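Rule 8 at Pasness is the one everybody learns by heart: hands off, eyes on. When the arms are sewing, you sit on your stool and you watch, and you don't touch the pause unless you can say out loud which rule you're pausing for. I loved that rule when I started!

My bench was number 307, at the far end of the hall we called the Prison (no windows, terrible coffee). Tkachuk had bought the place from Hovimico that July and kept the whole rule book, all 117 pages of it, and I was the new checker with a very sharp pencil. 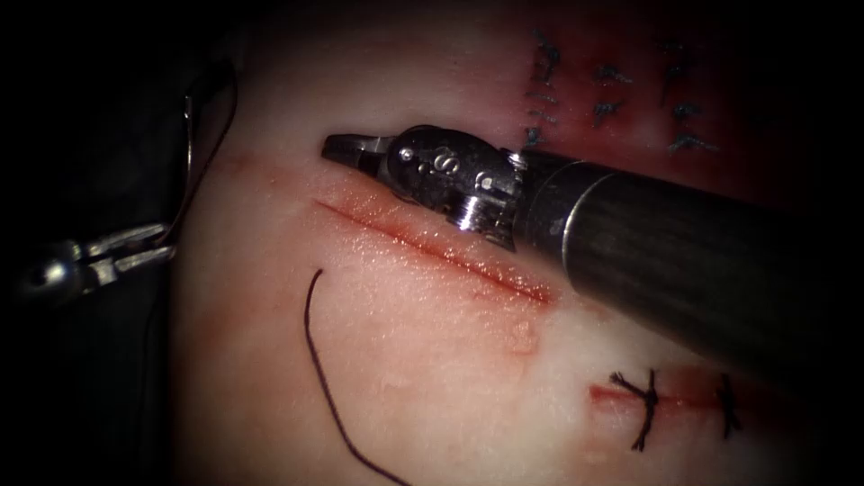
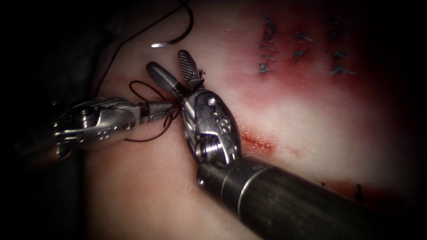
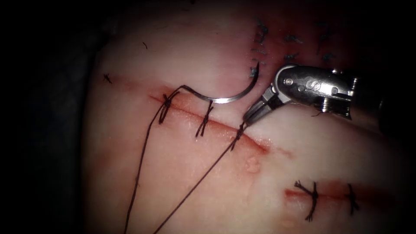
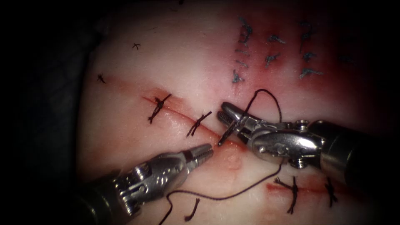
Bench 307, stitching on the practice pad.

So there I was at ten at night, watching a knot I didn't like. The spacing was fine, the tails were fine – I just didn't like it. And there's no rule for that, believe me, I went through the book twice with my thumb hovering over the button.

I pressed it anyway. The arms stopped, the hall got very quiet, and the form slid up on my screen with its one little box: Reason for pause.

I typed "Rule 118." Then I got my pencil out, turned to the blank inside of the back cover, and started writing it.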